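Notebook, shared copy
August 12, 2026

Went back to the substitutes question this evening with the match sheets spread over the bench. The claim, as Relu Rusu put it to the club meeting, is that our second team scores more in the last quarter of an hour because of the new fitness block, the one everybody calls Drelus. He had a graph. I didn't like the graph in May and I like it less now I've seen what went into it.

What went into it: 163 goals, ours and theirs, from the match reports. The reports are written by whoever has a pen. Some give a minute, some say "late on", and one for the away game at Cendov says "just before the burgers". Relu put all the "late on" goals in the last fifteen minutes. I asked him why and he said that's what late means. I've gone through the Cendov reports myself and in at least one of them "late on" is the end of the first half, as the next line has the teams going in for oranges.

So first job, strip out anything without a proper minute. Done, on paper, and copied across to the sheet. The late bump gets smaller. It doesn't vanish, and I'll say that plainly in case Relu reads this before I see him.

Second job, compare with the other side. If fitness is doing it, we should be scoring late and conceding less late. We concede late as well. We concede late quite cheerfully. The draw with Udow had both teams scoring after the eightieth minute, and I was stood behind that goal and would describe neither defence as fit. People get tired and leave gaps, and a game that's been tight opens up. You'd get that with or without Drelus.

Ovidiu Neagu disagrees. He says tired legs on both sides favour the less tired side, and that one good win from behind tells you more about a squad than a column of numbers. I can't do anything with that second part. We've all got a favourite comeback. His is the Shboul match, where we were behind twice and won it from a corner that I still think was a goal kick. I was pleased too. It's one match.

Minutes on the pitch next. The league wants them for under-eighteens anyway, so the sheets for those lads are decent. Total for the group Ovidiu gave me is 2864. I added it twice and got the same figure, then found one boy entered under his nickname as well as his name, so the figure is wrong whichever way you add it. Leaving it here with a ring round it until I've been through the originals. 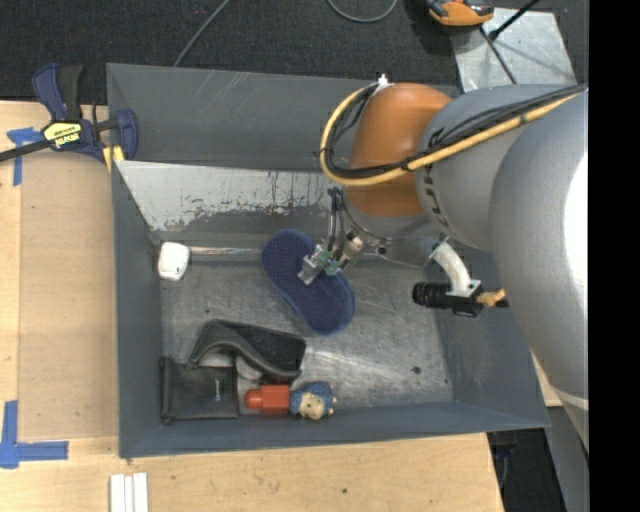 Reading time: 4 minutes

Carried on after tea.

The thing that bothers me most is who was doing Drelus in the first place. It was never the whole squad. Attendance was voluntary up to Easter, so the ones who turned up were the ones who always turn up, and they were the better players before anyone gave them a rope ladder to hop through. Then Relu compares them with the ones who stayed home and finds they score more. I'd have been amazed by anything else. My nan could have picked that list.

Tried to get round it by looking only at players who were in the side both before and after they started the sessions. That leaves 2. One is a goalkeeper. I'm writing that down without further remark.

Ovidiu suggested using the sprint times. I had a look. They were done with a hand-held stopwatch, on grass, by different people, and the first lot were taken with the wind behind. I asked whether the distance was measured or paced and got "measured, more or less". If we're going to keep doing these I want a tape, the same person on the watch, and the runs done in both directions. I've said this before – see the notes from May – and was told it would take the fun out of it. Perhaps. It would put some use into it.

Also checked the kick-off problem. Several reports take the minute from somebody's watch and not the referee's, and the Shboul ground never starts on time. A goal in the "seventy-fourth" could be either side of Relu's line. I moved the line five minutes each way to see what happened. Earlier, and the bump flattens out. Later, and it gets taller, but by then it rests on very few goals. A result that depends that much on where you rule the line isn't one I'd put in front of the parents.

Where I've got to. Late goals go up a bit, for us and against us. No sign in these sheets that Drelus has anything to do with it. No sign that it doesn't, either. The sessions may well be good for the lads and I've no objection to them carrying on, I only object to the graph going in the programme.

To do:
Go through the original sheets for the nickname double entry and redo the total.
Ask Cendov if they kept their own goal times.
Get Relu to write down, before the first league game, what he expects to see and by when. In ink.
One report form for both teams, with a box for the minute and a box for whose watch.
Find the tape. Ovidiu had it last, for the goalposts.

Relu rang while I was writing the list. He's found another graph. He's bringing it round after training.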